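Wikisach Household and Workshop Tips
Bench and Table Work

Which chores can you hand to a machine yet?

Readers of the floor-care pages keep asking whether the next step up from a robot vacuum is worth waiting for. The short answer depends on the chore. Sort your jobs by what the hand has to do, and most of the guesswork goes away.

Jobs a machine does well now

Flat, repeated travel over a known floor. Vacuuming and mopping both count, provided cords and socks are picked up first. Set the run for 2 p.m. or any hour when the room is clear, and empty the bin after each run if you have pets.

Moving identical parts from one fixed spot to another. The Garbridge shop, which packs hinge sets, has had an arm on this job since October. It handles 600 sets a shift. The trays are bolted down and every part arrives facing the same way. Move a tray by the width of a thumb and the arm has to be taught again.

Timed heating, stirring and dosing. Bread machines and dishwashers belong in this group, though few people think of them that way. You still load and unload.

Jobs that work some of the time

Clearing a table. Cups and boxed goods are fair targets. Thin items lying flat are harder, as the fingers have to get under an edge. Slide such things to the table's edge before a run, or leave them for yourself.

Folding towels. Square, plain and dry is the easy case. Fitted sheets are not worth trying.

Sorting hardware. Large bolts go well. Washers stick together, and a two-finger grip will often take a pair and call it one.

Jobs to keep for yourself

Anything with a live cord. Cords sag, twist and pull back, and a plug has to meet the socket square. Unplugging is no easier – the grip has to hold the plug body and leave the cord alone. Switch off and unplug by hand before you move or wipe down a power strip.
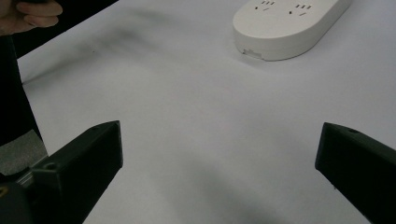
Open jaws and a power strip on a white tabletop.

White on white is a poor setup for any system that finds things by camera. A pale strip on a pale table gives weak edges, and a shadow can pass for one. If you are trying a gripper at home or in the shop, lay a dark, dull mat under light-colored goods. Matte rubber works. Avoid glass and gloss paint.

Setting up a table for a trial

1. Clear the surface down to the one item you want handled. Add more later.

2. Light from two sides. One strong lamp throws a hard shadow that moves whenever a hand or tool does.

3. Check the jaw opening against the item before you start. Measure across the narrow side, add a little room on each side, and see that the fingers can straddle it. A long item can often be taken across its width even when its length is far too much for the jaws.

4. Wipe the finger tips. Dust on a smooth tip costs more grip than most people expect. Check the screws for looseness while you are there.

5. Run the same pick many times before you change anything. Three good picks in a row tell you very little. The Kristiansen sheet asks for 41 and is a sensible guide. Write down each miss and what the item did: slid, tipped, or stayed put.

6. Change one thing at a time. New lamp, new mat and new item on the same afternoon will leave you with numbers you cannot use.

What to count

Speed gets quoted most and matters least at home. A slow machine that finishes alone is useful; a quick one that needs you every few minutes is another chore. Count the number of times you had to step in. In our Grestine trial, clearing a small side table took 13 minutes with 2 step-ins, both for a spoon lying flat. By hand the same table takes less than one minute. The floor robot in the next room needed no help and was left to it.

For the shop, count setup as well. An arm that saves an hour of packing and takes a morning to teach pays off on long runs of one part. On short mixed orders it does not – keep those on the hand bench.

Related pages: Mats and bench covers. Cord care. Getting more out of a floor robot.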